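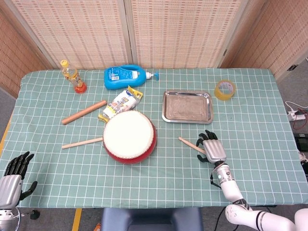
A mixed table before sorting, with the steel tray ready on the right.

Clear a jumbled table in 30 minutes

I love this job! You start with a table where kitchen stuff, toys and snacks have all drifted together, and you finish with a surface you can eat dinner on. No fancy bins needed, just a shallow tray and a bit of floor space.

1. Spread everything out. Piles hide things, so give each item its own patch of tablecloth. A cloth with a grid (mine is sage green with thin white lines) makes it easy to line things up later.

2. Stand the bottles up. A pump bottle lying on its side can leak, so check the head is tight, wipe it and put it by the sink.

3. Pull out the kitchen tools. The rolling pin goes back in its drawer. If it's wood, a dry cloth is usually plenty, and please don't soak it!

4. Match toys with their parts. Drum and drumstick travel together, always. I tie the stick on with a loop of ribbon and it has saved me so much hunting under the couch.

5. Deal with snacks. Open packages get a clip, sealed ones go straight to the pantry.

6. Use the tray for strays. Anything without a home sits there until evening, and then you carry the whole lot around the house in one trip (so satisfying).

Shake out the cloth last. If yours has creases, smooth it from the middle toward the corners with your palms.

Next up: the Ovau method for toy shelves, which I've been dying to try in the playroom.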